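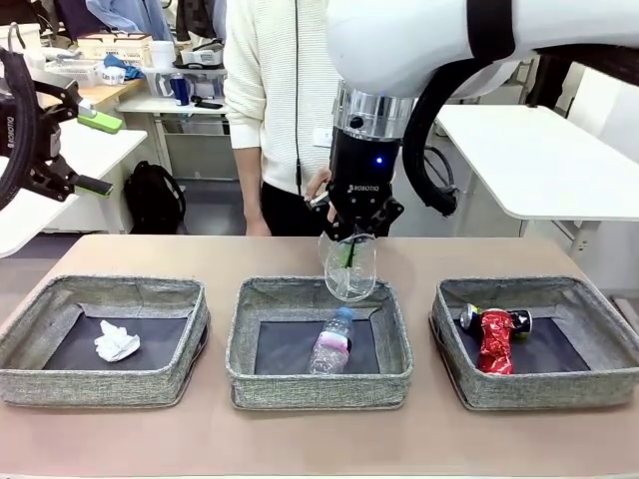
6 Wenn der Greifer nicht mehr loslässt

Dieses Kapitel habe ich nachträglich eingefügt, nachdem mir im April genau das passiert ist, worum es hier geht: Der rechte Greifer hielt einen Becher fest, der Arm stand, die Steuerung meldete fröhlich "bereit", und ich habe aus lauter Ungeduld alles in der falschen Reihenfolge gemacht. Ergebnis: ein blauer Daumennagel und ein halber Tag Neukalibrierung. Lest das Kapitel also bitte einmal in Ruhe durch, bevor ihr es braucht (am Gerät stehend liest es sich nämlich ganz furchtbar).

Es gilt für den Sortierplatz mit zwei Armen und drei Stoffkörben, Steuerung Melnyk, Ablaufsoftware Tremow. Wer noch die alte Software drauf hat, findet die Menüpunkte woanders, die Reihenfolge bleibt aber gleich.

6.1 Woran ihr den Fehler erkennt

Typisch ist, dass der Arm über einem Korb stehen bleibt und die Finger geschlossen bleiben, obwohl im Ablauf längst "Ablegen" markiert ist. Im Protokoll steht dann Meldung 300, "Öffnen nicht bestätigt". Manchmal kommt sie erst mit Verzögerung, also nicht gleich nervös werden, wenn das Protokoll noch leer ist.

Am häufigsten passiert es mit dünnen Plastikbechern. Die geben beim Zugreifen nach, der Greifer schließt weiter als geplant, und die Software kommt mit der Fingerposition nicht mehr zurecht. Mit Trinkhalm im Becher ist es noch ein bisschen schlimmer, weil der sich gern zwischen Finger und Becherwand schiebt. Flaschen und Dosen machen dagegen kaum Ärger, solange sie nicht völlig platt sind.

Achtung: Die kleine blaue Leuchte am Greifer ist KEINE Freigabe zum Anfassen! Ich habe das anfangs so gelesen - blau gleich Ruhe gleich Hand rein. Ob ihr an den Greifer dürft, entscheidet bei uns allein die Anzeige "Antrieb gesperrt" am Bedienfeld.

6.2 Sofort tun

1. Hände weg vom Greifer, auch wenn ihr gerade direkt danebensteht und es so verlockend wäre, nur kurz am Becher zu ziehen.

2. Halt-Taste am Bedienfeld drücken. Den roten Not-Halt nehmt ihr, wenn sich noch irgendetwas bewegt oder jemand eingeklemmt ist. Dann ohne Nachdenken, sofort, und alles andere in diesem Kapitel kommt später.

3. Laut Bescheid sagen, dass die Anlage steht. Klingt albern, aber Makis Konstantinidis hat mir einmal vom zweiten Rechner aus den Ablauf wieder gestartet, während ich unterm Arm herumkroch. Er konnte mich von dort schlicht nicht sehen.

4. Am zweiten Rechner die Fernbedienung abmelden. In Tremow: Sitzung, dann Fernzugriff, dann Trennen. Wartet, bis der Eintrag grau wird.

5. Auf beide Arme schauen. Der Fehler betrifft fast immer nur einen Greifer, aber der andere hängt am selben Ablauf und darf genauso wenig losfahren.

6.3 Den Becher herausbekommen

Vorher bitte: lose Bänder, Kopfhörerkabel, Umhängeschlüssel und Ketten ablegen oder unter den Pullover stecken, weite Ärmel hochschieben. Alles, was vorn herunterbaumelt, findet seinen Weg zwischen die Finger.

1. Im Handbetrieb den Menüpunkt "Antrieb sperren" wählen und warten, bis die Anzeige am Bedienfeld umspringt. Das dauert bis zu 20 Sekunden. Ja, wirklich so lange.

2. Stellt euch hinter den Tisch, sodass ihr den Arm vor euch habt und nicht neben dem Kopf.

3. Mit einer Hand den Arm oberhalb des Greifers abstützen. Bei gesperrtem Antrieb halten die Bremsen, aber nach einem Fehler verlasse ich mich darauf lieber nicht.

4. Den Korb darunter nach vorn wegziehen. Sonst fällt euch der Becher mitten in die Flaschen und ihr dürft nachher auch noch sortieren.

5. Am Bedienfeld "Greifer einzeln öffnen" wählen, Stufe 1 (langsam). Nur dieser Punkt gibt den Greifer frei, die Armachsen bleiben gesperrt. Die freie Hand bleibt dabei am Bedienfeld und nicht am Becher!

6. Geht der Greifer auf, fällt der Becher auf den Tisch. Fallen lassen, nicht fangen. Danach wieder "Antrieb sperren", und erst dann aufheben.

7. Geht er nicht auf: Hauptschalter aus, 20 Sekunden warten und den Becher mit der Wikby-Schere aus der Schublade aufschneiden. Schneidet von unten nach oben und lasst die Fingerkuppen in Ruhe.

Hinweis: Bitte niemals die Finger mit einem Schraubendreher aufhebeln. Das Getriebe verzeiht so etwas nicht, und der Ersatz kommt aus Trultancombe, mit entsprechender Lieferzeit.

6.4 Kabel und Polster prüfen

Bei mir war der Becher am Ende nur die halbe Wahrheit. Das dicke Kabel am rechten Arm hatte sich bei einer der weiten Drehungen gestrafft und dabei am Stecker gezogen, und prompt kam die Rückmeldung vom Öffnen nicht mehr durch. Deshalb prüfe ich inzwischen jedes Mal mit (Hauptschalter aus!):

1. Das Kabel muss in einem lockeren Bogen neben dem Arm liegen, in jeder Stellung, die der Ablauf anfährt. Liegt es irgendwo stramm an, die Halteschelle lösen und etwas Länge nachgeben.

2. Stecker am Greifer leicht bewegen. Wackelt er, Überwurf von Hand nachziehen, ohne Zange.

3. Die grünen Polster an den Fingern anschauen. Löst sich eine Ecke, klebt der Becher gern daran fest und der Greifer ist unschuldig. Polster abziehen, Fläche entfetten, neues aufkleben und vor dem ersten Griff ordentlich andrücken.

Die Polster tausche ich nach 2.000 Griffen, auch wenn sie noch gut aussehen. Charalambos Michailidis schwört auf 3.000 und hatte damit bisher keine Probleme, aber er sortiert auch fast nur Dosen.

6.5 Wieder anfahren

1. Alle drei Körbe an ihre Markierungen zurückstellen. Schon ein schräg stehender Korb reicht, damit der Greifer beim Absenken den Rand mitnimmt.

2. Hauptschalter ein, falls er aus war, und Meldung 300 quittieren.

3. Beide Greifer leer einmal öffnen und schließen, wieder auf Stufe 1. Kommt die Meldung jetzt erneut, ist es nicht der Becher gewesen, dann zurück zu 6.4.

4. Referenzfahrt starten. Dabei steht niemand am Tisch, auch nicht "nur kurz".

5. In Tremow unter Objekte, Becher, die Schließkraft eine Stufe herunternehmen und einen Probelauf mit einem einzelnen Becher machen. Rutscht er durch, wieder eine Stufe hoch.

6. Fernzugriff erst jetzt wieder verbinden und den Vorfall ins Gerätebuch eintragen: welcher Arm, welches Objekt, welche Meldung. Nach drei Einträgen zum selben Greifer schicke ich ihn zur Durchsicht ein.

Stand dieses Kapitels: 7. November 2023. Die Werte für die Schließkraft findet ihr im Anhang.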